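Operators wanted: simulated arm demonstrations, Cidport office

We are looking for people to drive a simulated robot arm through small kitchen-counter jobs so that a learning system has examples to copy. The post is part time, paid by the hour, on site in Cidport.

You should know before applying that I have doubts about this work. Bovano, who pay for it, believe 400 good demonstrations per task will give them a policy that holds up outside the simulator. I have seen that claim before, with bigger numbers attached. We are running the collection anyway and would like it run properly, so that if the thing fails we know the examples weren't at fault.

What you would do

Sit at a workstation with a hand controller and move objects on a virtual counter, one episode at a time. Shifts are 3 hours. Most people find the second hour dull. You will redo episodes that look fine to you, and Zuleica Godoy, who reviews them, will not always agree with your reasons for keeping one.

What we need from you

Steady hands and patience. Gaming experience helps less than applicants think. We don't need a degree, and please don't send us a statement about the future of robotics. We do want people who will write "I don't know why it slipped" in the log when they don't know why it slipped.

The current task

The set open now uses a small black figurine on a square plinth. The arm is a simulated Franka. Getting the gripper to the head of the figurine is the part that takes practice, as both are black and hard to tell apart from some views.
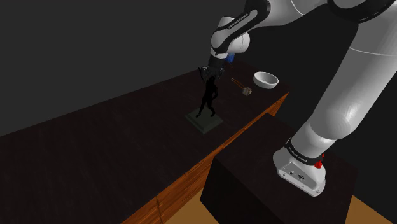 Pay and terms

The rate is $22 an hour, the same for rejected episodes as for accepted ones. There is no bonus for speed. We tried one in February and got a lot of fast, useless data.

How to apply

Write to Ronaldo Xavier at the Cidport office by 18 August 2023. Tell us when you are free and describe one repetitive job you stuck with. Applicants we like will be asked to a paid trial shift. Bovano staff and their families can't apply.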